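Buscar en el cuaderno
Buscar

Cuaderno de taller - septiembre - tintas de rubia para los colgadores de puerta
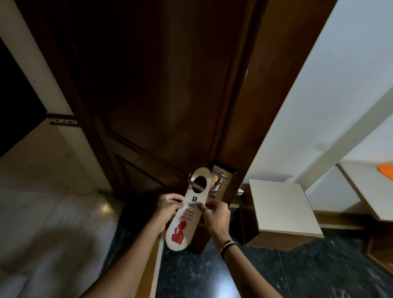 Segunda semana con la rubia y por fin tenemos un rojo que me gusta de verdad. La laca del lote anterior tiraba a ladrillo (demasiado calor al extraer, casi seguro) y esta vez no dejé que el baño pasara de 48 grados en ningún momento. ¡Qué diferencia! El pigmento filtrado salió fino, casi sin grumos, y molió bien con el barniz de linaza a la primera. El modelo que tenemos como referencia es el colgador color crema con las líneas en cursiva roja y la silueta de una persona abajo, también en rojo, y es un buen modelo porque junta las dos cosas que más nos cuestan: trazo delgado y mancha llena. Si la tinta aguanta las dos en la misma pasada, aguanta lo que sea.

Receta del lote, para que Jerome no tenga que preguntarme otra vez:
- raíz molida, 90 g, en remojo toda la noche
- alumbre disuelto aparte, en caliente, y añadido ya colado
- carbonato poco a poco, hasta que deja de hacer espuma
- lavar tres veces, filtrar, secar a la sombra

Lo del carbonato va en serio. Lo eché deprisa en la primera cuba y se me subió hasta el borde, con la mitad del color en la mesa. Florencia dice que la mancha de la mesa es el mejor rojo que hemos hecho hasta ahora y no le falta razón.

Pruebas en la minerva, cartulina Zoltstead sin estucar. Los finos de la cursiva entran limpios con poca tinta, pero entonces la mancha sale nevada. Subiendo la tinta se arregla la mancha y se ciegan los ojos de las "e" y las "a". Probé a poner un alza de papel de seda solo debajo de la zona maciza y ahí cambió todo: mancha pareja, letra abierta. Me puse contentísima, lo reconozco. Guardé la hoja, está en la carpeta verde con la fecha del lote escrita detrás.

La cartulina Nedelcu la descarto por ahora. Bonita de tacto, pero chupa el barniz y el rojo se queda mate y triste a las pocas horas. Maricica quiere darle otra oportunidad con una mano de cola de conejo muy rebajada - me parece bien, que lo pruebe ella, yo a la cola le tengo manía por el olor.

Secado: lento, como todo lo de linaza. A la mañana siguiente todavía repintaba al apretar con el dedo. Con un pelín de secante de cobalto mejora, pero Cornel avisó de que con lacas vegetales puede virar el tono, así que dejé dos tiras en la ventana, una con y otra sin. Media tira tapada con cartón negro en cada caso. Las miro en octubre.

Tirada para Dendunel: 705 ejemplares, a un color más el negro del logo. Primero el rojo, que necesita más días, y luego el negro. El troquel del agujero, al final de todo, con la tinta bien seca.

Pendiente:
- pedir más raíz (queda un bote y medio)
- limpiar los rodillos con aceite antes del disolvente, que Nelu los encontró pegajosos
- moler más fino el resto del lote, todavía noto arenilla en la espátula
- preguntar a Maricica por la cola

2 comentarios
48 veces compartido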